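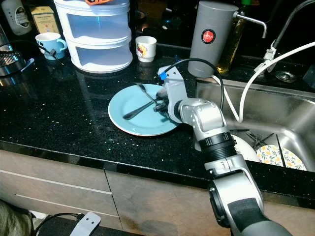
Paiva from the Briruter site wrote in asking why we bother with written rules for kitchen arms at all, when every crew already has its own habits. Fair question, and the one we get most. Short reply - habits don't travel. Two sites swap a shift and suddenly the stop button is in a different spot and there's glass on the floor.

Milley Kitchen Handling Rules - FAQ
Last updated 2020-04-20

Who do the rules apply to?
Anyone running an arm near a bench, sink or cooktop. Operators, spotters, people doing repairs. Visitors too if they're inside the tape.

Do I need a spotter?
For two-arm work, always. One-arm work, only near the sink or with anything that can smash. Spotter keeps a hand on the stop and does nothing else. No phones, no tidying the bench.

How fast can the arm go?
Slow setting with people inside the tape. Normal setting otherwise. If you're not sure which one you're in, it's slow.

What about crockery over a sink?
Allowed. Lower it, don't drop it. Keep the grip closed untill the plate is supported, then open and back off the way you came in. Watch the hose and any loose cable on the arm, both snag.
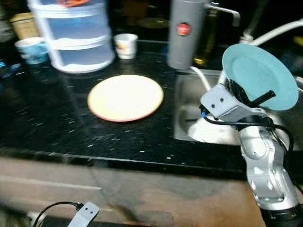 Rule 5: plate held over the sink. Grip stays closed until it's supported.

Can I reach in to fix a plate that's slipping?
No. Let it go. Plates are cheap. Hit stop, wait for the arm to settle, then go in.

Water and electrics?
Tap off before the arm moves over the basin. Connectors and cables kept clear of the bowl. Any splash above the wrist, stop and call it in. Same goes for steam, which people forget.

Is the Flavska checklist still OK to use?
Until your site gets the new sheet, sure. The old one has 43 lines and a fair few double up. New one is shorter. Don't mix them on the same shift please, we had a mess with that in February.

Knives?
Not covered. Seperate form, seperate sign-off. Forks and spoons are fine under the general rules.

Lights down at the end of the day, can I keep going?
If the spotter can't see the fingers of the gripper clearly from where they stand, you're done. Doesn't matter what the wrist camera can pick up.
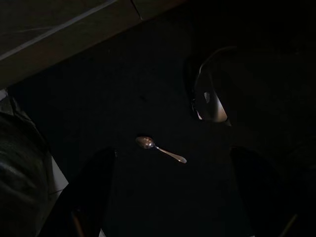

How long do we keep the shift logs?
Two years, at the site, in the same folder as the checklists. Paper or scanned, either is fine.

Do near misses count?
They do. Write them up the same day. We've had 193 in so far and most are one or two lines. Nobody gets in trouble for sending one.

Where do I send a rule change?
Site lead first, then the Milley inbox. Put the rule number in the subject line. Replies are slow at the moment, sorry - chase us if it's urgent.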